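3. Collecting the demonstrations

Our arm can't fold anything by itself, so somebody has to show it. The first plan was remote control, with Fotis Balaskas steering the Sturkwood arm by joystick. One T-shirt took most of a Wednesday, and the result looked slept in. We switched to hand-held grippers, one per hand, and the work moved out of the lab and onto a bed. Denim went on the list early – a mistake, given how thick the hems are.
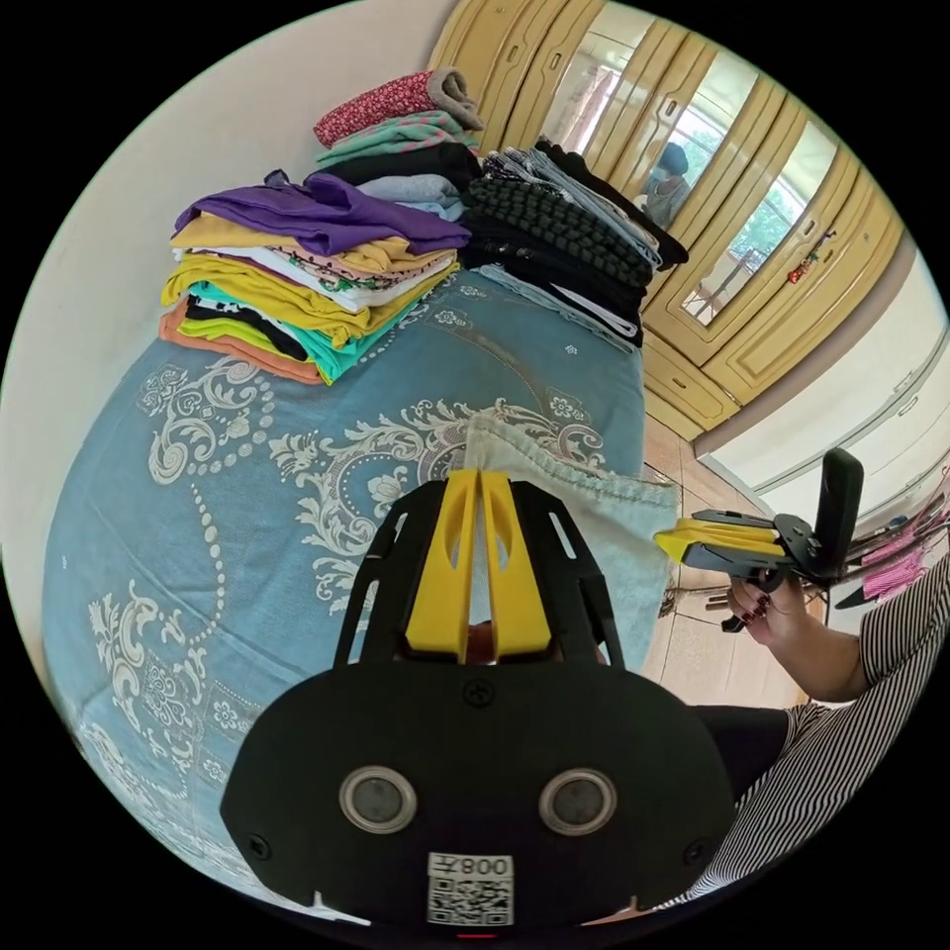 Why use two grippers instead of one? Folding needs one corner held while the other travels, and a single gripper mostly drags the garment across the sheet.

We recorded 871 demonstrations and kept those where both tools tracked from start to finish. Another 72 were binned for jaws closing on the bedding as well as the clothes, a habit we didn't want to pass on. Training ran over two nights on the Dedton machine, which is shared with a group who feel strongly about that. Section 4 covers the policy and its views on sleeves.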